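Science & Inventions > Machines > Ages 8 to 12

January 2021
By Ekaette Ogundipe

How Does a Robot Learn to Pick Things Up?

Reach over and pick up the nearest thing to you. A pencil, maybe, or a sock, or the last cracker on the plate. Easy, right? You probably didn't even think about it. Your eyes found it, your arm stretched out just far enough, your fingers opened, and then they closed again with exactly the right squeeze. If it was a cracker, it didn't crumble. If it was a sock, it didn't slip away.

You have been practicing that since you were a baby, and babies are pretty terrible at it in the beginning! They swat at things, they miss, they grab the wrong end. It takes months and months before a baby can pick up a single pea. So please be kind when you hear that robots find this hard too.

I got to spend a day at a workshop in Stallbridge where people test robot hands. It is a noisy, friendly sort of place, with a kettle that is always on and cables just about everywhere you might want to put your foot. The person who showed me the robots is Apostolos Papadakis, and he has been testing robot hands for so long that he has given two of them names. They are called Fluvesska and Gulta, and I'll tell you about both of them in a minute.

First, though, a new word. Engineers don't usually say "robot hand." They say gripper. A gripper is whatever is on the end of a robot's arm for holding on to things, and there are lots of different kinds. Some have suction cups, like the ones that hold a hook on your bathroom wall, only stronger. Some are soft and squishy and wrap around things like an octopus. And some have plain metal fingers that open and shut, a bit like the tongs you use for spaghetti.

Now, why would you need to test a gripper? Can't you just screw it on and see if it works? Well, that is sort of what a test is, but you have to do it fairly. Imagine you and your friend want to find out who is better at basketball. If you get ten shots and your friend gets two, that's not fair. If your friend has to throw from much farther away, that isn't fair either. You both need the same ball, the same hoop and the same number of tries.

The Stallbridge team thinks about grippers the same way. Each gripper gets the same bin, the same blocks and the same job, which is to take the blocks out one at a time and set them down somewhere else. Then the blocks go back in and it all starts over. Each gripper gets 50 tries in the morning and another 50 after lunch, and every try gets written down, even the silly ones where the robot squeezes nothing but air. 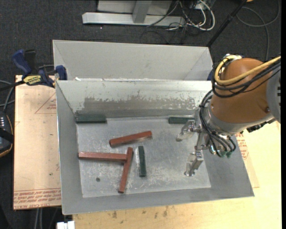

The bin matters more than you might guess. If blocks were standing in a tidy row on a table, with lots of space between them, almost any gripper could manage. But think about your toy box. Things land in there any old way! They lie on top of each other and lean on each other, and the one you want is always squashed against the side. A robot that can only pick up tidy things wouldn't be much use in a real warehouse or a real kitchen, so the blocks get tipped in and they stay however they fall.

Metal bins are tricky for another reason. Metal can be shiny, and shiny things are confusing for cameras. Have you ever tried to read a book with the sun bouncing off the page? A robot's camera has that trouble too. It might see a bright patch and think, aha, that must be an object! And then down goes the arm to pick up a piece of nothing.

Blocks near the middle of the floor are the friendliest ones, because there is usually room for a finger on each side. Blocks against a wall are the grumpy ones. Try this at home: put an eraser in the middle of a baking dish and pick it up with your thumb and one finger. Now push the eraser right up against the side and try again. Your finger won't fit behind it, will it? You probably had to slide it away from the wall first, or pinch it by the ends. A robot has to work out a trick like that as well, and it needs to do it without banging its knuckles on the dish.

So, about those two grippers. Fluvesska has slim fingers, and it's very good at getting into narrow gaps. The trouble is that slim fingers don't have much to hold on with, so a long block can swing around and drop. Gulta has wide fingers with rubbery pads. Once Gulta has hold of something, it stays held! But wide fingers take up a lot of room, and they bump into the neighbors.

When I visited, the team had written down 2874 tries altogether, which filled a very fat notebook and then part of a computer. In 281 of those tries the gripper was stopped by the side of the bin before it could get hold of anything. I asked Apostolos if he was disappointed, and he laughed and said those were his favorite pages, since they tell him what to fix next. He had already drawn a new finger on the back of an envelope. It had a thin tip and a wide middle, and it looked a little like a duck's bill.

There is one more part of the robot I should mention, and that's the controller. A controller is the part that tells the arm where to go and how fast. Amadi is the controller the team uses for all of its grippers, and they don't change any of its settings in the middle of a test. If they gave Gulta a faster controller than Fluvesska, they would be right back to the unfair basketball game.

You can run your own gripper test if you like. You'll need a deep bowl, six things of about the same size (dominoes are good, and so are short crayons), a pair of kitchen tongs and a pair of clothespins. Drop everything into the bowl without arranging it. Take the things out one by one with the tongs, and make a mark on a piece of paper whenever you drop one. Then do it all again with a clothespin in each hand. Give each tool 17 tries and see which page has more marks on it. Ask a grown-up before you borrow the tongs, and put them back when you're done, please, or somebody will be very puzzled at dinnertime.

The duck's bill finger should be ready in April, and I have been invited back to watch it have its turn in the bin.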